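Keeping the Old Sash

When Bríd Carroll bought the narrow house on Fairclough Street, the first contractor through the door told her to replace every window in it. The second said the same. She got a quote of more than $15,000, put it in a drawer and went through the winter with wool blankets pinned over the bedroom sashes.

"I was cold, but I was also stubborn," she says. "They had lasted since my grandmother's day. I wanted to know what was wrong with them first."

Most of what was wrong was air. Old windows lose heat through the gaps where the sash meets the frame, and through the pockets that hold the weights. A tube of caulk and a roll of weatherstrip will close a lot of that. Carroll did the upstairs in 2 weekends in January, working from a library book and a borrowed heat gun.
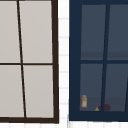 Paint is the slower job. Houses of this age often have lead in the bottom layers, so the old coats should be tested before anyone picks up a scraper. Dry sanding is out. Carroll sent her chips to a lab and waited 3 weeks for the answer, then hired a certified crew for the kitchen and the stairs.

Glazing putty dries out too. Once it cracks, water sits against the wood and the bottom rail starts to go. Fresh putty needs time to skin over before it takes paint, and in cold weather that can stretch on — plan the work for a dry spell if you can.

Her supplies for the upstairs came to $189. She still has the quote, and she still has the blankets, though they are back on the beds.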